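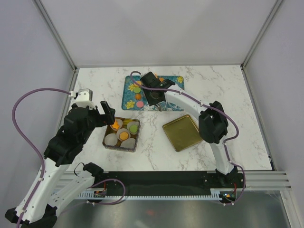

Stelline tin, five-liner layout, partway through. Blue flower tray at the back, gold tray in the middle.

April 29, 2019
Gatdale, packing table

Worked on the layout for the small square tin all morning. The aim was to settle on one arrangement for Stelline before the May boxes, and to write down the order the pieces go in so it can be repeated without looking at the old sheet.

Layout as it stands: one liner in each corner and one in the center. Star in the top left, green round in the top right, orange round in the center. The bottom two liners are filled last, with pink on the left and yellow-orange on the right. I had pink in the center last week and it drew the eye away from the star, so it moves down.

Order: center first, then top right, then the star, then the bottom pair. The center piece keeps its liner from creeping while the others go in. When I started from a corner the middle liner rode up on its neighbors and had to be pressed back down, which creases the pleats.

Liners. The plain white ones from Dukier fit the tin in the five pattern with a little overlap. The Schumacher ones are stiffer and stand up better, but five of them won't sit flat. Staying with Dukier. They stick together in the sleeve, so separate them before starting. Twice I found a double in the tin afterward. It does no harm but the piece sits higher than the rest.

The star is the awkward one. The points catch the rim of the liner on the way in if it comes down at an angle. Straight down from above works, with two points facing the bottom edge of the tin. Turning it once it's in the liner drags the paper around with it, so get the direction right before letting go.

Tray. Blue tray with the yellow flowers stays at the back of the table, pieces in a single line running front to back. Tried two short rows first and kept knocking the neighbor when lifting one out. With a single line there is room on both sides. Pink goes nearest the front. The orange and the yellow-orange are close enough in color that I mixed them up under the evening light, so keep the green between them.

The gold tray is meant for the finished tin in the counter display. Set it at an angle in the middle of the table to see how it looked against the marble pattern. It's very shiny and picks up whatever is next to it. The dark rim of the tin should stand out well enough on it, but I haven't tried the two together with the lid on. To do.

Timing: ran 30 tins before lunch. 17 were right the first time. Most of the rest were liner trouble (doubles, or one sliding under another), and a few were stars put in crooked. No dropped pieces. The second half of the run went better than the first, after I changed the order.

Stock: one sleeve of 50 Dukier liners does ten tins. For the May order we need 3000 liners, and there is nowhere near that on the shelf. Ask for the flat carton this time – the tubes get crushed at one end.

Still open:
Does the tin need a card under the liners? They slide when it is tipped for labeling.
Lid clearance over the star, measure with a double liner too.
Try the green and the orange round swapped, photograph both.
Old layout sheet is still pinned up by the door. Replace it once the bottom row is agreed.

Wiped the tabletop and left the trays out for tomorrow. Spare tins are on the lower shelf – lids are in the other box.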